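Print this page | E-mail this to a friend

Clearing a catch-all table before dinner

Filed under: Home & Kitchen > Tidying > Quick jobs

Quick one, written on a Saturday with the kettle on. You know the table. It starts the week with a cloth on it and by the weekend it has boxes, string, a sponge, and something wrapped in plastic that came in the door and never went further. Here is how I clear mine. Takes 17 minutes if I don't stop to read the mail.

What you need

- one big bowl, the biggest you have
- a trash bag
- a damp sponge and a dry towel
- 2 spare boxes or baskets, any size

That's it. No labels. Labels come later or never.

Step 1. Leave the cloth on

Everyone wants to whip the cloth off first. Don't. A busy pattern hides crumbs but it also keeps the small stuff from skidding off the edge while you work. Cloth comes off at the end with the crumbs still in it.

Step 2. Small boxes first

Little cardboard boxes are the worst for hanging around. They look useful. Pick each one up, open it, look inside. Full - it goes to the room it belongs in. Empty - flatten it, now, not later. Half full is the tricky one. If two halves make a whole, combine and flatten the spare. Batteries with batteries, tea bags with tea bags.

Don't shake them to find out. I did that with a box of map pins once.
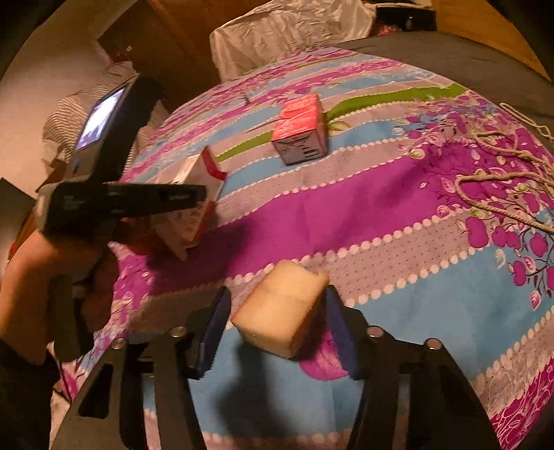 Small boxes, sponge and rope on the table.

If a box has a barcode and you might return what came in it, keep it until the thing has been tried out. I give mine 9 days and then they go. The Deltport catalog says to keep every box for resale, and good for them, they must have a bigger closet than me.

Step 3. Rope, string, cords

Do not try to untangle the whole lot on the table. Find one end. Just one. Wrap it around your hand and elbow, letting the rest feed up off the pile, and stop when it snags. Loosen the snag with your fingers, don't pull. Pulling is how you get a knot you need a fork for.

When it's all wound, slide it off your arm, take the last foot or so and go around the middle of the coil a few times, then tuck the end through. Braided rope holds a tuck pretty well. The slippery kind needs a twist tie.

Step 4. The big bowl

Anything left that's smaller than your hand goes in the bowl. Don't sort yet!! Just in. Coins, pens, clips, the lid of something. Then carry the bowl around the house and drop things off as you pass. One lap. Whatever is still in there after one lap goes in the junk drawer or the trash, your choice, but decide before you put teh bowl down.

A wide one works best, you can see everything at once. Mine is an old Ovus mixing bowl with a chip in it. A deep narrow one just turns into another drawer.
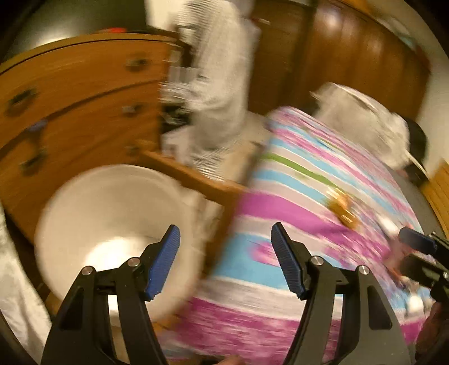

Pangaribuan

Step 5. Fabric pile

If there's cloth heaped near the table - towels, napkins, a sheet on its way somewhere - do it now, it takes no time. Smell it, fold it or wash it. Those are the choices. White things get checked under a lamp, stains hide in the folds.

Step 6. Cloth off, wipe, cloth on

Gather the four corners to the middle so the crumbs stay put. Shake outside, downwind. Wipe the table with the damp sponge, dry with the towel, and wait a minute before the cloth goes back. Trapped damp leaves a bloom on wood finish and its a pain to get out.

If your cloth has stripes, line one up with the table edge. On a diagonal print, forget it, go by the hem and get the drop even at both ends.

Sponge notes

Rinse, squeeze, stand it on its short side so air gets to both faces. Don't leave it flat on fabric, the underside stays wet and the cloth gets a ring. If it smells, toss it.

Keeping it clear

I put one thing in the middle, a plant or the fruit, and the rule is nothing else stays overnight. Works until February or so, when the seed packets start coming.

Related in Quick jobs

- Folding a fitted sheet, the lazy way
- Skutenari shelf bins: which size for which shelf
- Getting candle wax out of a tablecloth
- What to do with leftover twine
- Reader tips: the drawer by the stove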